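Open Afternoon at the Kedow Lab

November's field trip took us out to the Kedow building, where the robotics people at Clinedel were holding their yearly open afternoon. Twenty of us signed up. The parking lot had other ideas, so we trickled in late and missed the welcome speech, which I'm told was long.

The lab has been in that building since 1989, back when it was mostly welding arms and ashtrays. These days the star attraction is an arm that pushes toy blocks around a board. You type what you'd like done in plain English, hit enter, and wait. I have had this same arrangement with my teenagers for years, with mixed results. 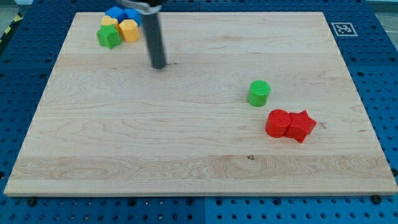
The block table at Clinedel, with the rod over the board and the green cylinder off on its own.

There are no fingers on this one. It has a rod with a rounded tip, and whatever it wants to move, it has to nudge. Try tidying your kitchen counter with a broom handle and you'll see why our guide spoke of it so tenderly. Stars are trouble, apparently, as they like to turn when you push on a point. Round things have their own opinions.

Our group was invited to call out requests. "Put the red star next to the green cylinder" was a fair one. "Make it look nice" was less so, and the guide typed it in anyway – a good sport. The arm thought about it, gave one block a small shove, and stopped. Several of us felt this was a reasonable answer.

The software is called Pronusov, and the team has trained it on 3590 practice runs, each one steered by a person at a joystick. You can try the joystick yourself. I did, for 5 minutes, and have a new respect for whoever sat through the rest.

Coffee afterward was at Hegedűs across the street, where the pastries were delivered by hand. The lab opens its doors again next fall. Park on the north side, and wear a sweater.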